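Home visitors wanted for our neighbourhood reading program

Do you like a cup of tea, a good chat and a picture book read out loud more than once? Then we would love to hear from you. The Pulholm reading program pairs grown-ups with families who have a little one starting school next year, and we're looking for 7 new readers to join us from July.

You'd visit the same family once a week, usually in the late afternoon, and stay for an hour or so. You read together, you talk about the pictures, you leave a couple of books behind and swap them next time. Some children will sit in your lap by the second visit and some will listen from under the kitchen table for a month, and both are fine with us! You don't need teaching experience. A second language is a real bonus, and so is patience with dogs.

We ask that you can stay with a family for at least 6 months, that you're over 18, and that you're happy to get a Working with Children Check (we pay for it and help with the forms). There are 3 training evenings before you start, with supper, run by Angharad Beddoe, who has been matching readers and families here since the program was a box of books in her car boot. The box has grown to around 600 titles, so you'll have plenty to choose from.

Travel costs are covered, and there's a small book allowance each term so you can pick out favourites of your own.

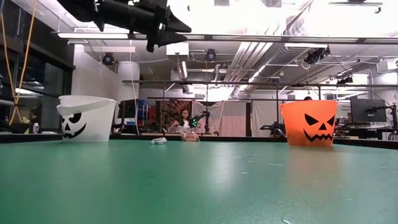

Pulholm Family Reading Team

October is a favourite month for many of our families, and the spooky books go out the door quickly. If you have a good witch voice, please mention it when you apply.

To put your name down, write Lungile Venter a few lines about yourself and the hours that suit you, or ring the office after 10 am and ask for her. She'll call you back for a relaxed chat, and you're welcome to bring a friend along to the first evening.

Shared 7 times | 3 comments

Related
Bonidix Hall: room hire and opening hours
Casual kitchen hands, Wannasri lunch club
Wekeck toy library: donations we can take

Contact us | © Pulholm Family Reading | Back to top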